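3.2 Sorting the reading corner

Most of what we learned about shared shelves came from the smallest collection we visited, the reading corner at Dornden, where 201 items had piled up over the years. We began with the magazines, which are always the trouble in a mixed collection - they are thin, they bend, and they will not stand up unless something stands beside them. 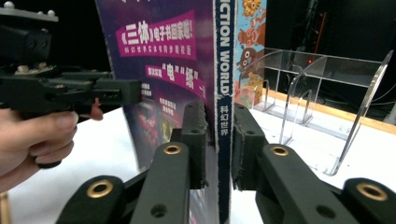

Figure 4. A magazine with a dark purple cover, held upright during sorting at Dornden.

Each item was given a place by height first and by subject second, an order we borrowed from our earlier work at Bugti. Of the 201 items, 153 were books and the rest were magazines and loose printed matter, and we were glad to find that 24 of the magazines could share a single box.
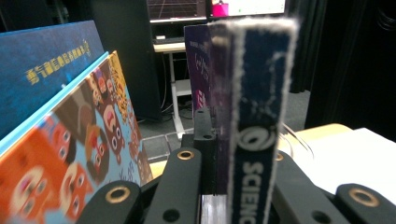 Picture books deserve a kinder word than they usually get in studies of storage. They come in every size, and families reach for them more than anything else. A cover crowded with big-eyed owls is easy to find again even when it stands before a dark blue hardcover, and we came to think that such covers do half the work of a label.

Soft containers were the last thing we settled on, after trying 2 kinds of rigid bin.
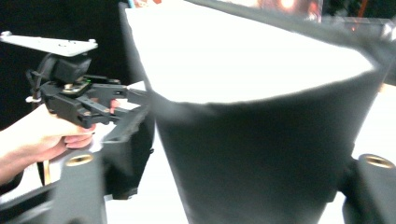
Fabric is forgiving of odd shapes, and it is light enough to carry from room to room, although we would still keep the thinnest magazines out of it.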